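Girkside Lunchtime Singers
Minutes of the autumn meeting, 11 November 2022

The chair welcomed everyone, thanked those who had brought cake, and said how lovely it was to see so many of the altos back again after the summer. The minutes of the August meeting were read and agreed, with one spelling put right (it is Draltero, with one l).

Money. We have 2,088 pounds in the bank, which includes the 600 pounds kindly given by Costello towards new music. After a good deal of friendly talk it was agreed to spend part of this on the Nunetti part-songs, and to keep 2,000 pounds in hand so that we can go on paying our accompanist through the spring.
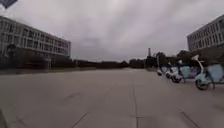
Carols were next, and took up most of the hour. Everybody would like to sing outdoors again, and there was warm support for the plaza between the two big buildings, where people can hear us on their way to lunch. The paving is flat and open, so the basses can stand behind the sopranos in a proper curve, and one member suggested using the dark joints between the slabs to line up our rows, which was thought a very good idea. If the weather is against us we shall sing in the Draltero foyer instead. Folders with clips, please, as loose sheets were a trial last time!

Programme. We shall sing 3 carols with the audience joining in and the rest by ourselves. The descant in the last verse is still rather wild and will be looked at on its own next week.

Any other business. Two mugs and a green scarf are waiting in the music cupboard.

The meeting closed at ten to two.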